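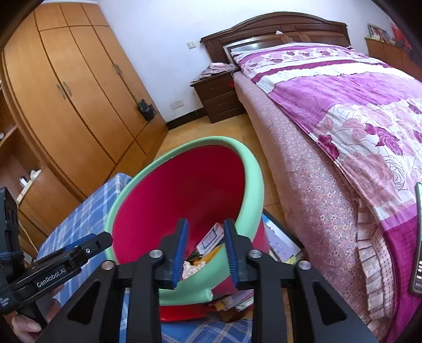 Drultovico Skustham wardrobe with open end shelves: review after one winter

Price paid: £470, delivery to the room included
Fitted by: Tane Goodwin and me
Tested in: a shared bedroom that is also used as a sitting and work room

The Skustham is a large freestanding wardrobe sold in sections. We ordered the light brown version with the row of small cupboards along the top and the open shelf section at the left-hand end. It replaced a rail and two chests of drawers. I have used it daily since it was put up, and the notes below cover the doors, handles, storage and fit.

Assembly

Each section is built flat on the floor, stood up and bolted to its neighbour. The instructions are drawings only. They are accurate except on the page for the top cupboards, where the hinge plates are shown the wrong way round. Check against the drilled holes before driving any screws.

Two people are needed for the standing up. The adjustable feet can be reached with a screwdriver through the base, so levelling can be left until the sections are joined. Our floor drops slightly towards the window and the feet had enough travel to correct it.

Doors and handles

The hinges open to 95 degrees. This is adequate for hanging clothes but awkward for pull-out boxes, as the door edge stays slightly in the way. Adjustment is by the usual two screws and holds well. I reset one tall door in March and have not touched the others.

The handles are curved metal, set upright on the tall doors, and where two doors meet they sit side by side. There is room for fingers behind both. They also work as hooks. A small black bag hangs by its strap from the handle nearest the wall, and the fixing on that door has not loosened. I would not hang anything heavy there. A full rucksack pulls the door open.

Storage

The hanging rail is rated at 20 kg. Ours carries winter coats along its full length with no visible sag. The top cupboards are deep, and anything pushed to the back needs a step to retrieve. We use them for spare quilts. The catches on these small doors are stiff and have not eased with use.

The open shelves are the weakest part of the design. They are useful for small things needed at night, but they collect clutter and dust, and there is no cable hole. A charging lead has to run down the front of the wood. Filipa Antunes, who has the same unit in a smaller room, ordered hers without the open section and gained more hanging space for the same width.

Fit in the room

The plain end panel stands square to the wall. The sides are not notched for a skirting board, so check the gap at the back. Past the corner there is room for a three-drawer nightstand and then the bed. The nightstand and the headboard are dark brown against the lighter wardrobe. The mismatch does not trouble us, but buyers wanting a set should look at the Rutherford range, which comes in darker finishes.

Floor space decided the purchase. The room also has to hold a table, under a blue plaid cloth, with a bin in the space between table and bed. That gap is narrow, and it will not get wider. With the coats and bedding behind doors, the table is free for other uses, which at present means peanuts.

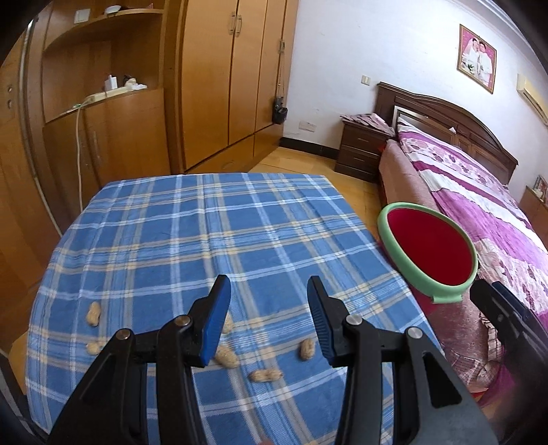 Compared with the Ploltow

The Ploltow was the other unit on our list. It has sliding doors, which need no clearance in front and would suit a tighter room. Against it, only half the interior can be reached at a time, and there are no top cupboards. The bottom track on the display model was already gritty. For a room where the doors can swing freely, the Skustham is the more practical of the pair.

Faults so far

One top cupboard hinge arrived bent. A replacement was sent free of charge after one email. The back panel of the end section rattled until I added four extra pins.

Rating

Construction: good
Instructions: fair
Storage: very good
Open shelves: poor
Guarantee: 2 years, parts only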